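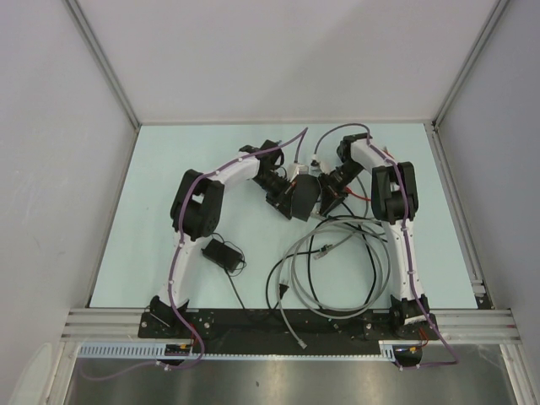

Reiko Sekiguchi来信问，浅色台面用久了会不会发黄，要不要一开始就选深色的。

Utovach系列工作台面 常见问题
台面与围板 | 配送 | 售后

浅色台面会发黄吗？
长时间日晒会有轻微变色，室内灯光影响不大。浅蓝色比白色更不容易看出色差。深色台面耐看，但小螺丝、黑色零件掉在上面不好找。

平时怎么清洁？
用拧干的软布擦。油渍可加少量中性洗涤剂，再用清水擦一遍。不要用丙酮、钢丝球或研磨膏。

胶带留下的痕迹怎么去掉？
先用吹风机低档吹热，慢慢揭，残胶用酒精棉片擦。美纹纸胶带请在两周内撕掉。

台面能承重多少？
均匀放置100公斤以内。单点压重物时请垫一块板。

围板必须装吗？
不必。小件容易滚落的工位建议装，左右和后面三块可以分开买。围板高度不能定制。

边上的电线怎么固定？
用可拆的魔术贴扎带，每隔一段固定一处，转弯处留出余量。线不要压在台面下面。

换一块台面多少钱？
标准尺寸3,210元，含运费，不含安装。旧台面不回收。

多久能到货？
Zollau仓有现货时2个工作日内发出，缺货时几乎要等136个小时才能补齐，节假日顺延。

台面到货时有划痕怎么办？
签收前拍照，连同订单号发给Budirance售后，收件人写Toshio Morikawa。已经打孔的台面不能退换。

本页六月更新。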